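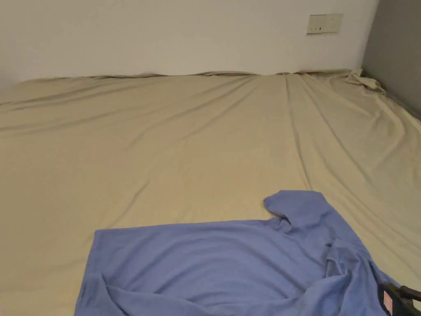 Truden Court Training Basketball: Equipment Review
23 Apr 2021
5 comments | 15 shares

The Bruvthorpe Basketball Association tested the Truden composite ball between February and the close of the indoor program. Fifteen balls were issued to youth and adult squads and used on hardwood only.

Grip was the strongest feature. Players reported a secure hold on the first touch, and the surface kept its texture through repeated sessions. The channels are slightly deeper than those of the Naseri ball currently in use, and younger shooters found the seams easier to locate.

Bounce was consistent across most of the batch. Two balls lost pressure between sessions and were exchanged by the supplier without charge. The valve is stiff when new, and coaches should moisten the needle before inflating.

The ball is less suitable for outdoor courts. The manufacturer states this on the box, and the association did not test it there. Rebounding drills produced some scuffing near the logo – cosmetic only.

The Truden ball is approved for training at all age levels. League games will continue with the Naseri model until current stock is replaced.

1128 views

Sign up for our newsletter to receive equipment notices. This site uses cookies. Accept | Settings

Comments

ustimine_hoops: We have the same ball. Grip is great, but agree on the valve.

Coach1677: Will the smaller size be tested too?

baseline_dad: Ours went flat twice in a month. Good to know they exchange them.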